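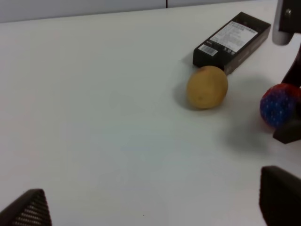
Odds and Ends Table Returns to the Cumness Hall

If you have been meaning to clear out that one kitchen drawer (we all have one, and some of us have three), now is a lovely time to do it, as the odds and ends table is back in the front room at Cumness from 12/02/2024. The idea is the same as always. Bring in whatever is still good and no longer needed at your house, set it down, and take home anything that catches your eye. Small boxed items, balls and toys, spare produce from the pantry, all of it is welcome, and it doesn't have to match what is already sitting there!

Last May's table found new homes for 420 things, and our friends over in Flillthorpe sent along 31 more, including a very handsome teapot that is still being talked about.

A few small requests. Please leave labels on anything in a box, keep fruit and vegetables to what will last the week, and nothing longer than 40 inches, as the table does fill up. Larger pieces can go on the board by the coat hooks, where there is room for 44 cards.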